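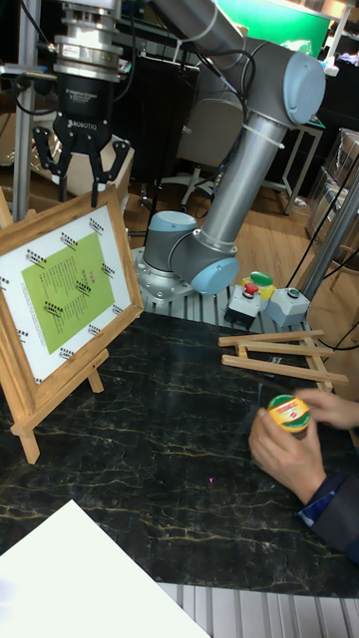 4. Recording demonstrations for the frame and easel task

Before this section, please finish the calibration in section 3. The Cerneo recorder must show "Ready" for the arm and for both views.

4.1 Lay out the objects on the table as on your task card. Change their places a little between episodes, so the model does not learn only one position.

4.2 Check that you can reach the red stop button without leaning over the table.

4.3 Choose the task name Hebden in the list and press Record. Wait for the short tone.

4.4 Guide the arm slowly to the picture frame and close the gripper on its top edge. Lift it straight up before you turn it. 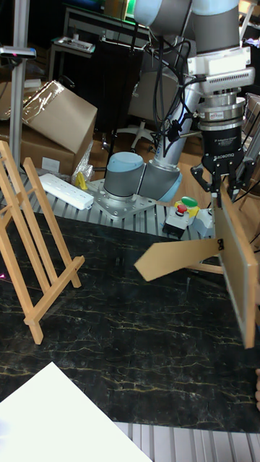 Beverley Mellor

4.5 Keep the folding stand at the back of the frame free. If it touches the easel, stop the episode and mark it "Failed" – do not delete it, we use these also.

4.6 Put the frame down, open the fingers fully and press Save.

Note: One episode should have at least 8 seconds and no long pauses. Record nine episodes, then change the operator. The Randeck set from August has 1,539 episodes and you can open it to compare your speed.

Caution: Keep your hands away from the fingers while the recorder is on. When you need to move an object by hand, press Pause first and wait until the arm is still.

If the upload stops at night, start it again from the Rendine menu. Saved episodes are not lost.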